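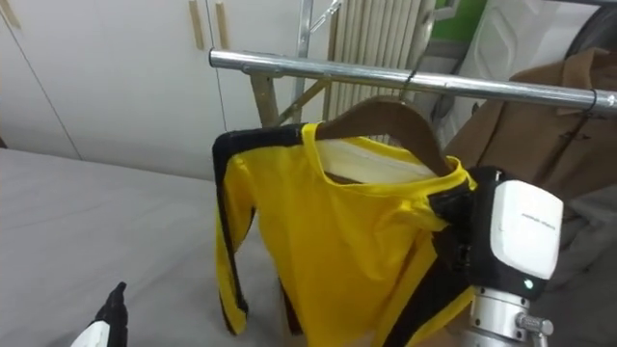 Fukwood Laundry Soap Flakes are the thing I get asked for most, so they've finally got a page of their own. I started making them because I was fed up with liquids that left my shirts stiff at the collar and smelling of fake peaches. Bright colours are where people get nervous, and fair enough. A yellow top with black trim is just the sort of thing I mean: wash it too hot with the wrong stuff and the yellow can go a bit mustardy along the seams. Keep it cool, turn it inside out, and put it on a wooden hanger while it's still damp so the shoulders keep their shape.

The flakes are plain soap with a little washing soda and nothing to make them smell. If you like a scent, add a few drops of lavender oil to the drawer (I do, my sister thinks it's horrid). They melt best if you stir them into a mug of hot water first - a minute or so with a fork does it - and then tip the lot in.

How much to use: one level scoop for a normal load, two for muddy kit. If you're in a hard water area like Savville you may want a bit extra. Please don't use them on silk or wool, the soda is too harsh. I've got a separate wool wash for that, called Yatsenko, and it's lovely! 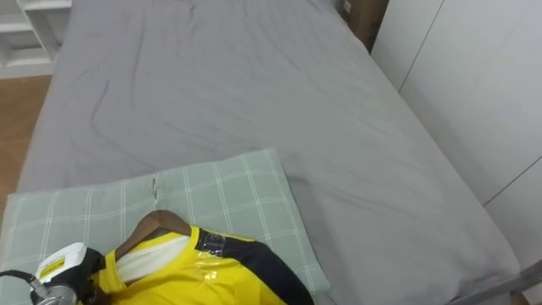

Bedding is the other big one. Sheets soak up all sorts, so I'd give them the full two scoops and a long rinse, and don't stuff the drum. Pillowcases can go in with them as long as the colours get along. Skip the softener as well, you really won't miss it, and towels come out thirstier without it.

Sizes
Small tin, 294 g, up to 8 washes
Refill sack, 1162 g
The scoop comes with the tin only, so first-timers should start there.

Orders are packed by me and Jingyi Yao at the Lemton workshop and go out within 72 hours. The next batch of refill sacks will be ready on Tue 21 March - if you'd like one put by, send me a note through the contact form and tell me how many. Empty tins can come back to the workshop for filling too, just give them a wipe first and make sure they're bone dry inside.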